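Keeping drinks and dressings in the pull-out drawer

Rania Matar has been setting up shared kitchens for small workplaces for most of her working life. She started with a single tea room at a firm called Kelton and now looks after the kitchen at Awad, where 39 people share one fridge. I met her there mid-morning, before the lunch rush, to talk about what goes where and why people keep moving it.

The kitchen is bright and mostly white, with a window of amber glass over the bench. Matar says the window was there before anything else and that the cupboards were chosen to go with it. She has less to say about the look of the place than about the fridge.

"Most of my week is the fridge," she says. "If you get the fridge right the rest of the kitchen stays tidy. If it's full of things people can't find, they buy another one and put that in too."

When she took over, drinks were kept in the door and food was kept on whatever shelf had a gap. The door shelves filled up first, usually with half-finished sauces, and the cans ended up behind the milk. She moved the cans to a pull-out drawer lower down and told everyone by email. It took until December for the change to stick.

"I sent the email twice," she says. "Then I stopped sending it and just put the cans back every afternoon at four. That worked better."

The drawer has one white bin in it, with a slotted divider along the right side and nothing across the middle. She tried more dividers at Kelton and found they made cleaning slower. In this one the cans lie on their sides at the back and anything in a bottle goes nearer the front. 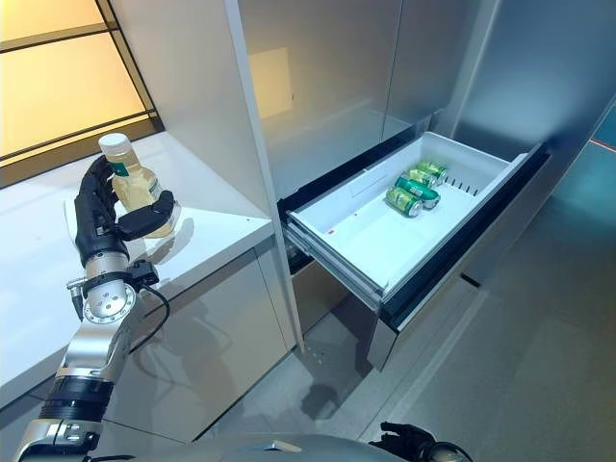
Bottles were the harder question. A can is sealed until somebody drinks it, but a bottle gets opened, used a bit and put away again, and the cap isn't always done up. Matar's rule is that a bottle can lie down if the cap screws on properly. Flip-tops stand up in the door.

"I check the cap with my hand, I don't look at it," she says. "You can't tell by looking. I've mopped up enough dressing to know."

Her colleague Wing-yan Shek, who joined us for part of the conversation, was against laying bottles down at all. She did the fridge roster before Matar and kept every bottle upright in the door. Her view is that people read a label more easily when the bottle is standing.

"They don't pull a drawer out to see what's in it," Shek says. "They open the door, look at eye level and shut it again."

Matar agrees with some of that. She has put a list inside the cupboard by the fridge with two headings, Door and Drawer, and she changes it when something moves. Shek thinks the list is too long. It had 20 lines on it when I saw it, and three of them were mustard.

The drawer is also the easiest part to clean, which Matar says is half the reason she uses it. She takes everything out, wipes the floor of the bin and runs a dry cloth along the runners. Crumbs on the runners are what make a drawer stick, in her experience, and people then push harder and the cans go everywhere.
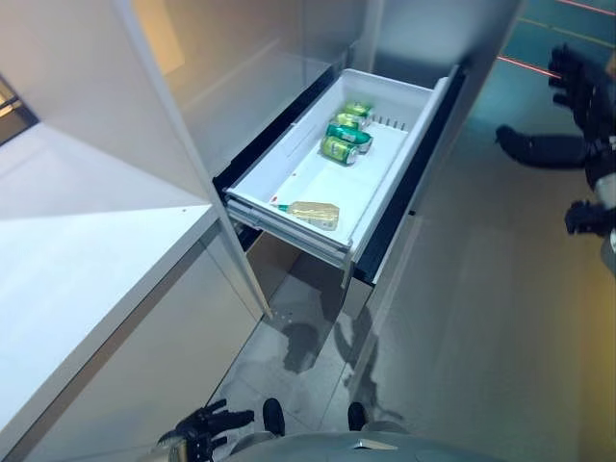 The drawer pulled out, with the cans at the back and a bottle nearer the front.

She leaves the space at the front left alone on purpose. Deliveries come in around the middle of the day and she wants somewhere to put things down while she sorts out the shelves. At Kelton she used to fill every gap and then had to unpack the lot to fit in a tub of yogurt.

I asked whether she does the same at home. She laughed and said her own fridge has no drawer and two teenagers.

"At home the rule is you finish the open one first," she says. "I'd like to bring that in here but I don't think I'd win."

Next on her list is the cupboard under the bench, where the spare mugs are. Shek wants half of them gone. Matar wants to wait until after the new staff start, then see which mugs get used.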